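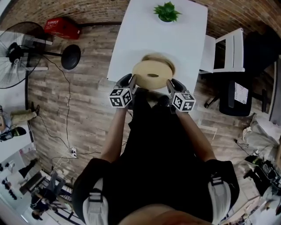 The Curnance 25 is a countertop dehumidifier the size of a toaster, and for the whole of January it was the loudest member of my household. I bought it for a basement bedroom where shoes grow fur. The box promised "whisper operation." I have been whispered to by it at 2 in the morning, and it whispers like a man clearing gravel out of a gutter.

Setup is easy enough. You take out the tank, peel off four strips of blue tape, find a fifth strip a week later when the fan starts buzzing, and plug it in. The manual is thin and was translated by someone in a hurry. Page 3 tells you to "keep the machine away from damp," and I read that twice standing in a damp room holding the machine.

It does pull water, I'll give it that. The first night I got 300 milliliters, and I carried the tank upstairs to show people. They were polite. After that it settled down to a bit less, depending on the weather and how many wet towels my son had left on the floor.

The tank is the weak spot. It slides out sideways, the handle folds flat just when you need it, and the lid is held on by good intentions. Merike Kivi, who lives upstairs and owns the bigger Burkska model, told me to empty it over the tub and never the sink. I ignored her and now have a very clean kitchen cabinet.

The display reads humidity in big green numbers. I don't believe them. I put a cheap dial gauge from the hardware store next to it and the two have never agreed, though they do move in the same direction. There's also a night mode that dims the numbers and leaves everything else exactly as it was.

I called Wosanum, who sell it, about the lid. They were pleasant and offered me part number 947, which turned out to be a filter. The second try got me a lid. It fits a little worse than the first one.

Compared with the Csizmadia I had before, it's faster, uglier and easier to clean. The Csizmadia was nearly silent, mostly on account of doing nothing. My shoes are bald again, the window doesn't drip, and the smell has gone from "boathouse" to "boathouse, with the door open."

Buy it for a closet, a laundry room or a basement where no one sleeps. If someone does sleep there, buy them earplugs and empty the tank yourself.

Three stars. I'd go to three and a half with a better handle.

Last updated: February

We use cookies to remember your settings. By staying on this site you accept them.

Contact | Copyright, all rights reserved | Back to top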